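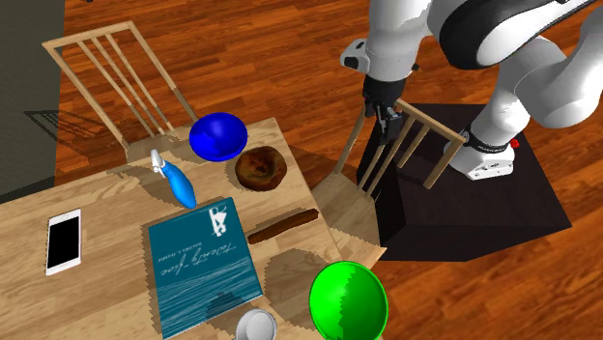

Figure 3. Simulated dining area seen from above, with a blue bowl, a round bread roll and a spray bottle lying on its side on the table.

3.2 What I heard in the parent room

I should say up front that I came to this work as a parent first. My daughter was born in February, nine weeks early, and I spent a good part of that winter in the small family room down the hall from the unit at Hillville, eating crackers and listening to other parents talk. So when I started interviewing families for this study I already had a hunch about what they'd bring up, and I was only partly right!

I had expected the talk to be mostly about the machines. We did get some of that, but what people kept circling back to was the first night at home. One mother told me she sat up until sunrise with her hand on her son's chest (she'd read the discharge packet twice by then and couldn't remember a word of it). A father said the quiet in the house scared him more than any alarm ever had. I wrote "me too" in the margin of my notes, and I've left it in the transcript file, because I think readers should know where I was standing when I coded these interviews.

The parents came from two hospitals, Hillville and Brindwood, and I talked with 30 of them in all. Each conversation was supposed to last an hour. Plenty ran over, usually because someone had to stop and feed a baby, and I never minded that. I coded the transcripts by hand on the first pass and then went back through with the Sukprasert checklist, a set of prompts on sleep, feeding, worry and family help. The checklist was a decent fit for the feeding talk and a pretty poor one for anything to do with marriage, so I added a code of my own for that, "us two," and ended up using it all over the place.

Feeding at home came up in nearly every interview, and it came up sideways. Parents would be telling me about dinner, or who did the dishes, and then suddenly we'd be talking about a bottle that took 80 minutes to finish. I got better at waiting for that turn. In the early interviews I jumped in too fast with my next question, and I can hear myself doing it on the recordings, which is painful.

Brindwood families had a follow-up call from a nurse in the first week, and Hillville families didn't. I can't say from interviews alone how much the call helped, but the Brindwood parents brought it up without my asking, and several could still repeat what the nurse had told them. I come back to those calls in Section 4.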